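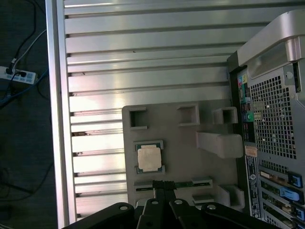

Dernière modification de la page : 10 juillet 2026

Atelier partagé Belell – recherche de participants pour le banc de démontage Veno

Nous cherchons deux personnes pour rejoindre la construction du banc Veno, un bras robotisé qui apprend à manipuler des pièces d'ordinateur : processeurs, petites cartes vertes, connecteurs. Les pièces sont posées sur un support gris clair à logements, juste à côté de la tour, et la pince travaille avec deux doigts étroits.

Ce qu'il y a à faire :
- redessiner le support, dont la fente longue est à reprendre ;
- régler l'effort de serrage de la pince ;
- ranger le câblage au sol ;
- tenir à jour le cahier d'essais.

Profil : à l'aise avec un logiciel de CAO ou avec Python, l'un des deux suffit. Pas de diplôme demandé. Il faut savoir manipuler un processeur par les bords.

Rythme : une soirée par semaine, jusqu'en mars. Participation bénévole. Les pièces et le filament sont pris sur le budget du projet, environ 700 euros. L'adhésion à l'atelier reste à votre charge.

Lieu : atelier Belell, bâtiment Granström, porte 9. Accès par la cour, monte-charge limité à 280 kg.

Pour postuler, laissez quelques lignes à l'accueil de l'atelier avec vos disponibilités et, si possible, une pièce que vous avez dessinée ou un bout de code. Réponse sous deux semaines.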